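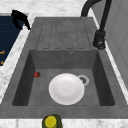

Valtano Kitchen Sim: pre-run safety checklist

Filled in Wednesday, before the Skitero arm policy gets its 1,000 trial runs. Great to see this one getting so tidy!

1. Task objects inside the basin walls at reset
PASS. Plate and strawberry both on the basin floor. Love the size difference, it's a proper test of grip force limits.

2. Drain not covered
PASS, but only just. The plate nearly touches the drain ring. Please add a minimum gap to the Jitaru reset rules.

3. Keep-out zone set around the faucet
PASS. The gooseneck is tall, so the zone has to cover the whole arc (I checked it from the cabinet view too).

4. Bottle at the front rim listed as an obstacle
FAIL. Missing from the collision list. Easy fix, and well worth doing before Skitero starts.

5. Shelves clear at reset

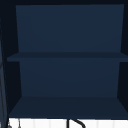 PASS. Both shelves bare, which is exactly what our rule asks for when the job is down at the sink.

6. Speed cap near hard edges
PASS. Zernico logs show the cap held in 100 out of 100 dry runs. Brilliant work, all of you.

7. Stop signal tested
NOT DONE. Allow 45 minutes.

Result: hold until items 4 and 7 are closed, then recheck item 2.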